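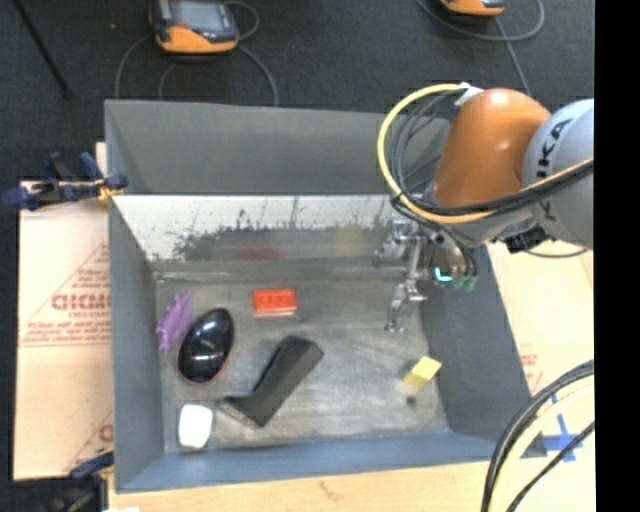

Odds and ends in a grey bin, including a red toy brick.

How to sort a box of mixed toys for a jumble sale

Start with a clear floor or a large table and four boxes. Label them Sell, Wash, Mend and Recycle. Tip out a little at a time — a whole crate at once is hard to get through.

Pick out the building bricks first and put them straight in Wash. A net bag in a bowl of warm soapy water works well for small pieces. Leave them on a towel overnight.

Check anything that takes batteries. Open the cover and look for white crust on the contacts. If it is bad, the toy goes to Recycle with other small electricals.

Small figures and animals sell best in bags. We put 16 in each and tie the top with string. Single pieces tend to be left on the table at the end.

Jigsaws need counting. Last October Ursina Gruber found one of ours had 249 pieces, and it went out marked "one missing" at half price.

Price everything the night before. Round numbers save hunting for change, and stickers should go on the bag — they leave marks on painted toys.

Sumeya Gebretsadik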